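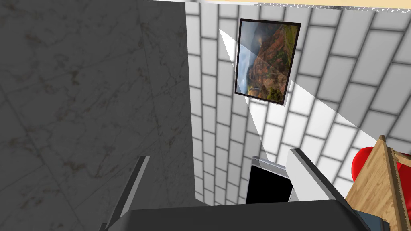
Figure 3. Vue simulée de la caméra de poignet, orientée vers le haut : mur de briques, cadre accroché et bande claire traversant l'image.

4.2 Sensibilité de la politique au décor

Les résultats de la section précédente ont été obtenus dans des intérieurs que l'on qualifiera charitablement de sobres. Pour vérifier que la politique regarde bien l'objet à saisir, nous avons régénéré l'ensemble des épisodes dans Prostby, notre générateur de scènes, en tirant au sort les revêtements muraux, les tableaux, le mobilier et l'éclairage. Le tirage ne tient compte d'aucune règle de bon goût. Marbre gris et briques blanches peuvent donc se partager un même point de vue, ce qui désole les architectes et nous arrange beaucoup.

Le jeu obtenu comprend 3 121 épisodes simulés, dont 1 265 sont réservés à l'évaluation. Aucune combinaison de textures murales n'est commune aux deux parties. L'encodeur visuel Kaewsai reste gelé pendant tout l'entraînement ; seule la tête de commande Cavis est ajustée, avec 5 graines aléatoires par configuration. Les orientations du poignet sont échantillonnées sans contrainte de visée, de sorte qu'une part des observations montre surtout le mur, un tableau et un morceau de la pince. Nous avions d'abord filtré ces vues, jugées peu instructives. La politique entraînée sans elles se perdait dès que la caméra quittait le plan de travail, et nous avons remis les vues en place avec la discrétion qui convenait.

L'examen des cartes d'attention fait apparaître deux comportements. Lorsque la caméra est tournée vers le haut, l'attention se fixe volontiers sur les arêtes très contrastées : bord d'un cadre, limite entre deux revêtements, frontière d'une zone lumineuse. Un paysage encadré exerce à cet égard une attraction que la tâche ne justifie en rien. Lorsque la caméra est tournée vers la table, l'attention se resserre entre les doigts et le décor cesse pratiquement de compter.
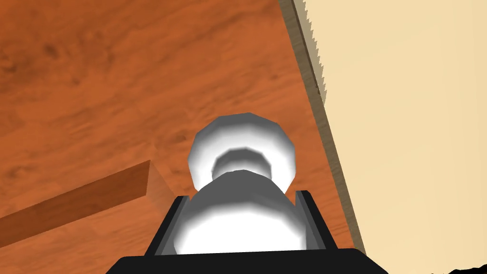 Ce second régime est celui que nous espérions, et il serait tentant d'arrêter là l'analyse. Il subsiste pourtant une difficulté liée à la géométrie. Les objets à faible nombre de facettes offrent des silhouettes anguleuses que l'encodeur distingue sans peine d'un plateau veiné ; rien ne garantit la même aisance devant une surface réellement lisse. Le crénelage des bords de table pose un problème voisin. Dans les premières versions de Cavis, la tête de commande s'en servait comme repère de profondeur, avec une constance que nous aurions préféré observer ailleurs. Un lissage appliqué avant l'encodeur supprime cet usage, au prix d'un temps de calcul que la base Goken, prévue pour des charges plus modestes, absorbe sans enthousiasme.

Nous retenons donc la variante lissée dans toutes les expériences de la section 5, y compris celles où la variante brute aurait donné de plus jolies courbes. Les épisodes dans lesquels l'objet sort du champ avant la fermeture de la pince sont comptés comme des échecs, quelle que soit la suite de la trajectoire.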